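Taller de escritura sobre artes escénicas
Apuntes de la sesión 6: la crítica de una función de aficionados

Bueno, os paso por escrito lo que fui contando en clase, que a mitad de sesión me embalé y vi a más de uno con el bolígrafo en el aire.

Empiezo por lo que más preguntasteis: ¿se critica igual a una compañía de barrio que a una profesional? Yo digo que se mira igual y se escribe con otra mano. Si el segundo acto se cae, se cae, y hay que contarlo. Ahora bien, una cosa es escribir que el ritmo se pierde en la escena de la cena y otra ensañarse con un señor que ensaya después de ocho horas de oficina (yo lo hice una vez, con 25 años y muchas ganas de lucirme, y todavía me da vergüenza).

El caso que trabajamos fue «La herencia de Brodum», la comedia de Lionel Vasseur que montó el grupo Kulon en la sala Clastport. Recordad el argumento en dos líneas: tres hermanos vuelven a la casa del padre para repartirse los muebles y descubren que él ya los ha vendido todos. Dos líneas, eh. En las redacciones que me entregasteis había resúmenes de página y media, ¡y uno contaba el final!
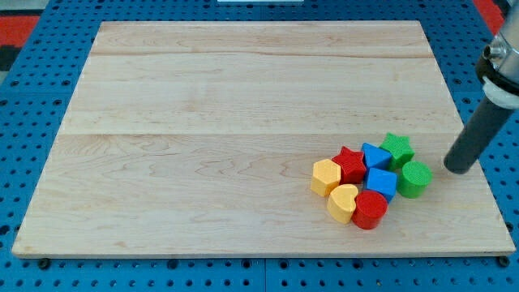 Tablero de arce claro sobre un panel azul perforado.

Sobre la escenografía: casi todos escribisteis «sencilla pero eficaz». Por favor, desterrad esa fórmula. ¿Eficaz para qué? En este montaje la casa se va vaciando de escena en escena, y al final los actores hablan sentados en el suelo. Eso cambia las voces, cambia cómo se miran, y ahí tenéis un párrafo entero esperando. Lo mismo con la luz: si solo vais a poner que era «adecuada», mejor gastad esas palabras en otra cosa.

Con los intérpretes, elegid. En el reparto hay seis personas y no hace falta repartir un adjetivo a cada una como si fueran caramelos. Quedaos con dos y contad un momento concreto: la hermana mayor doblando el mantel mientras le gritan, por ejemplo, que me pareció lo mejor de la noche.

Para la próxima sesión:
- Crítica de 2.000 caracteres sobre cualquier función que hayáis visto en marzo.
- El argumento, en 5 líneas como máximo.
- Prohibidos «eficaz», «entrañable» y «hace las delicias».
- Traed también el programa de mano, si lo conserváis.

Entrega en papel, con margen ancho, que escribo mucho y con letra grande. Y si alguien quiere repetir la de Brodum, adelante, pero empezando por cualquier sitio que no sea el argumento.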